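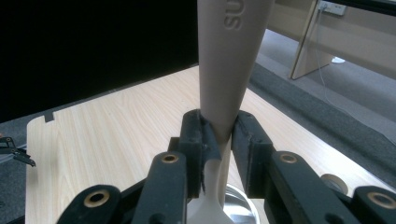
A cream-coloured spoon, handle uppermost.

PRESS RELEASE
3/31/20

Ciltville to hold its first Soup Month, whether or not the weather agrees

Cafés, pubs and one very patient chip shop to put a different soup on the counter every day in November

CILTVILLE -- The town of Ciltville will spend the whole of November eating soup. Forty kitchens have signed up so far for the first Ciltville Soup Month, a modest festival built on the belief that a town with this much drizzle ought to have got round to it sooner.

Each kitchen taking part will serve at least one soup that is not on its usual menu. The rules, which run to a single side of paper, define soup as "anything hot or cold that a reasonable person would not attempt with a fork". Stew is excluded after a long meeting. Chowder is allowed in after a longer one. Gravy was put forward by the chip shop and remains under discussion.

The festival is organised by Imero, the Ciltville food and drink group, with money from Amato, the bakery on Station Parade, which will also supply the bread. Amato has asked us to mention that it will be baking 2000 rolls for the opening day alone, and that it would be grateful if people did not pocket them.

"We looked at what other towns had," said Leobardo Rosales, festival director at Imero. "One has a cheese that gets rolled down something. Another has a castle. We have a bus station and a lot of people who make decent leek and potato. You work with what's in the cupboard."

Mr Rosales came to soup after 12 years of running the town's summer fair, a period in which it rained on the opening afternoon nine times. He describes the move to November as a relief. "Nobody turns up to a November event hoping for sunshine," he said. "Expectations are where I like them."

How it works

Visitors will be able to buy a paper Soup Card for £3 from any kitchen taking part, from the library, or from Amato. The card buys a small taster at half price wherever the festival poster is up in the window, and gets a stamp each time. A full card can be swapped for an enamel mug. The mug has a picture of a ladle on it. Several people who have seen the early drawings believe it to be a golf club, and the artist has been spoken to.

Cards may be shared within a household. They may not be shared within an office, a loophole that was spotted by the council's own planning department within an hour of the draft rules going out.

Every kitchen must offer at least one soup without meat and must list what is in the pot. "Mum's recipe" is not a list of ingredients, and kitchens that sent this in on their forms will be hearing from us.

The Clurkar Bowl

The month will close with the Clurkar Bowl, a contest for home cooks named after the old Clurkar dye works, where the final will be held. The building has good parking, a high ceiling and a faint smell that the organisers have been assured is historical.

Entrants bring one pan of soup, made at home, enough for the judges and a few of the public. There are three classes: smooth, lumpy, and soup made by someone under 16. A fourth class, for soup from a tin improved by the entrant, was dropped when it drew more interest than the other classes put together. It may return as a fringe event.

Judging will be blind, in the sense that the judges will not know whose soup they are eating. Marks are given for flavour, texture and what the form calls "willingness to have another bowl". There are no marks for garnish. Entrants who arrive with a swirl of cream and a sprig of something will be thanked for their trouble.

The winner in each class receives a wooden trophy and a place for their recipe on the menu at a Ciltville café the following spring. The overall winner also gets a year's supply of rolls from Amato, which the bakery has worked out at one a day, collected in person, before noon.

For beginners

Free soup classes will run in the library's back room in the weeks before the festival. They cover stock, onions, knife skills and how to use a stick blender without repainting the kitchen. Places are limited and can be booked at the library desk. Those who feel they already make perfect soup are welcome to come along and find out.

There will also be a soup walk, led from the bus station, taking in four kitchens and the site of the town's former workhouse, where soup was also served, to poorer reviews. The walk is flat and suitable for pushchairs. It will go ahead in rain, and very probably in nothing else.

"People keep asking me what happens if it's a success," said Mr Rosales. "I suppose we do it again. There's been some talk of a Pudding Month. I've asked for that talk to stop until I've had a sit down."

Taking part

Kitchens in Ciltville and the surrounding villages can still join. There is no fee, but there is a form, and the form does need to be filled in. Home cooks wishing to enter the Clurkar Bowl should ask for an entry sheet at the library or at Amato. One entry per cook per class. Pans should have a lid that fits.

Notes to editors

Imero is a not-for-profit group of food and drink businesses in and near Ciltville. It also runs the summer fair, which will take place as usual, under cover.

Amato bakes bread, rolls and a fruit loaf that it would prefer not to be called a cake.

Leobardo Rosales is available for interview most mornings. He will talk about soup at any length required. He will not be drawn on gravy.

Media enquiries: the press desk, Imero, Station Parade, Ciltville.

ENDS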